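Utgate Adds Toy Produce Set in Mesh Basket to Rinisell Play Food Line

Utgate will begin shipping a toy produce set in December under its Rinisell play food line. The set consists of molded plastic fruit packed in an open plastic basket and is intended for preschool classrooms, therapy rooms and home use.

The basket is rectangular, with square mesh walls and an open top. It serves as both packaging and storage. No lid or inner tray is supplied. The mesh allows the contents to be checked from the side and lets water drain when the set is rinsed.

"Classroom buyers asked for a container that stays in use after delivery," said Florencio Marín, product manager at Utgate. "The basket was sized first, and the fruit was scaled to fit it."

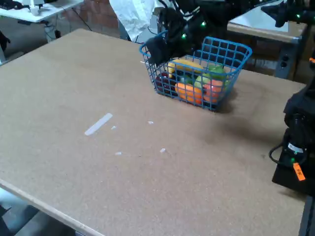
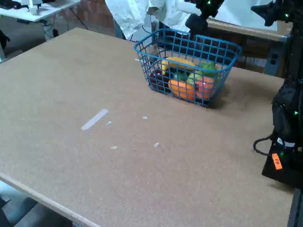
Toy fruit in the blue basket, with the banana across the top.

The first production run is 900 sets. Orders are accepted by the carton, with 6 sets per carton, and the unit price is $19. Individual sets will be sold through Prieto stores. School orders will be handled by Jelley, which also stocks replacement baskets.

The set is recommended for ages 2 and up. Pieces may be hand washed with mild soap and should be air dried before storage. Dishwasher use is not advised.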